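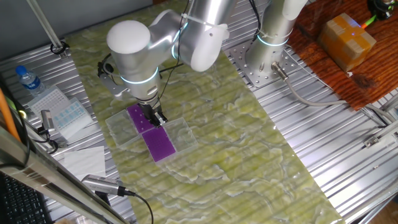 According to Gilang Lumenta, a tip box should be judged by its hinge, as the hinge is the part that gives out first. Malou Hafþórsson disagreed in a reply printed in the Nakbridge bench handbook, and put the weight on the fit of the plate.

A pipette tip rack, also called a tip box, is a container that holds disposable pipette tips upright and in a regular pattern, so that each can be picked up by pressing the end of a pipette into it. Racks are used in teaching, medical and research laboratories.

Construction

A common rack has a box, a perforated plate and a lid. The plate rests near the top of the box and has small round holes in straight rows and columns. Tips hang through the holes by their collars, with the narrow ends pointing down into the space below. The box is usually clear or frosted so that the contents can be checked from the side.

Lids are either loose or hinged along one long edge. A hinged lid needs free space behind the rack when it is folded right back. Most hinged lids close with a small tab at the front.
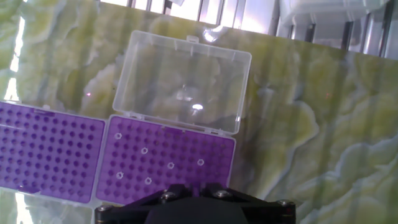
Racks with purple perforated plates; the one on the right has its clear lid folded back.

Colour

Plates are often coloured to show which size of tip belongs in them. There is no single scheme, and a colour used by one maker for small tips may be used by another for large ones. The Lallby range kept violet for one size only, while Sivow sold the same shade in 4 sizes and relied on a printed label. Laboratories that buy from more than one supplier tend to write the size on the lid as well.

Refilling

Empty racks can be thrown away, recycled or refilled. In refilling, the used plate is lifted out and a full one is set in its place. The new plate should sit level on all sides before the lid is closed. Loose tips may also be put in by hand, which is slow but uses up tips bought in bags. A refilling bench at Engelhardt got through 594 plates in June, of which 110 were filled by hand.

Racks that are to be sterilised are filled first and closed, then heated in an autoclave. Not all plastics used for lids can stand this, and a warped lid will no longer close.

Placing on the bench

Racks are best kept on a flat, steady surface within easy reach. Where a worktop is made of slats or metal sections, a mat or sheet is often laid over it. A thick mat hides the gaps. A thin one follows the slats and shows them as ridges, and a light box may rock if its feet fall between two of them. Glossy coverings wipe clean easily but reflect overhead lamps.
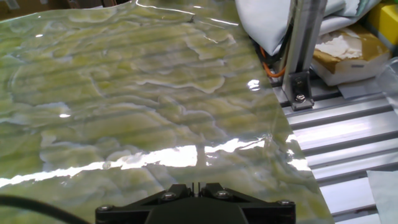 Storage

Full racks are stacked with their lids shut. Part-used racks are normally kept apart from full ones, and opened ones are closed again between uses to keep out dust.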